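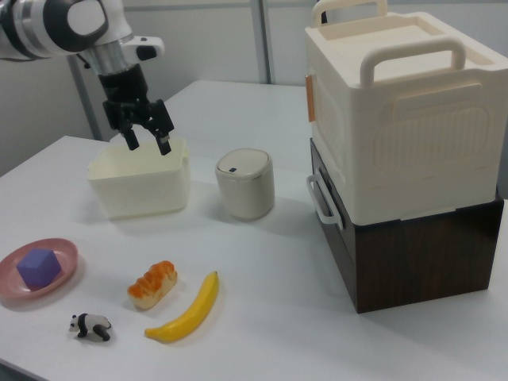
Gripper over the white bin, fingers at the rim. Fixed camera, pick table, September.

Gripper comparison, bench notes, second block

Carrying on from the first block, where the Prirken parallel gripper and the Miltis one were only run on blocks and the calibration peg. Now on the mixed table. Same arm, same wrist section, same controller. The only thing swapped between runs is the gripper and its tool file.

Set the speed limit to 300 mm/s for both and left it there. I wanted 432 trials in total, split evenly between the grippers, and got through all of the Prirken half before stopping. Miltis half still to do. Don't compare totals in the log yet, the Miltis rows in there are left over from the shakedown and should be ignored.

Task list for the table: pick the bread roll and put it in the open container, same with the banana, same with the foam cube off the pink plate, then shift the container itself by its rim. The panda is on the list too but as a separate sheet, see below.

Notes on the Prirken, by object.

Foam cube. Fine. It squashes enough that the width reading never settles, so the "object held" flag comes late. I moved the threshold down and that fixed it for the cube but made it too eager on the bread roll. Ended up with a threshold per object, which I don't like but it will do for this comparison.

Bread roll. The bumpy glazed top is no trouble when the fingers come down across the short side. Lengthwise grasps were poor. The planner picked lengthwise more often than I expected when the roll was turned toward the plate, I think because it counts the plate rim as an obstacle and looks for another way in. Padded the plate's collision shape less and the choice got better.

Banana. Picks well near the middle. Toward the stem end it swings in the fingers on the way up, and if the arm stops hard over the container it can hang at a bad angle for the drop. Slower deceleration helps. Worth trying the softer finger pads before blaming the gripper.

Panda. Walking pose, legs are the narrow part, body is the wide part. Grasp from above across the body works. The planner sometimes wants the head. Blocked that region by hand for now.

Container rim. This is the one I care about most. The approach is straight down with one finger inside the wall and one outside. The walls flare a little, so closing on the lip pulls the container sideways before it holds. With the Prirken I got the best results opening only slightly wider than the lip and coming in slow for the last stretch. Opening wide and closing on it shoved the container nearly every time. Expect the Miltis to be worse here with its thicker tips, but we'll see.

Depth on the container is bad. It's translucent and the depth camera reads through parts of the wall, so the rim height comes out different from one capture to the next. Switched to averaging and took the rim height from the color camera fit. The fixed view is much better than the wrist view for this, as the wrist one loses the near wall once the fingers are close. White on a white table doesn't help either. The dark wood-grain box under the storage box segments perfectly, for what that's worth.

Clearance. The storage box and the box under it take up the whole right side of the table, and the curved handle on top is higher than the collision model had it. Remeasured and raised the keep-out zone. After that the arm stopped planning moves that passed over that side. The small lidded bin behind the container is in the model as a plain cylinder, no need for more.

Controller. Had 2 protective stops, both on the rim task, both with the finger coming down on top of the lip. Logged as failures. Toreo's tool has a contact mode that should back off before the arm trips, but I couldn't get it to talk to the gripper driver. Jakubowski adapter plate is holding up, bolts checked at the end of the block and none had moved.

To do before the Miltis half:
- load its tool file and redo the center point, don't trust the old one
- reset thresholds to default, then tune per object again
- keep the table layout as it is, including the boxes
- clear the shakedown rows out of the log
- measure the pad thickness on both grippers and write it on the sheet

Raw logs are in the shared folder under the Prirken name, block 2.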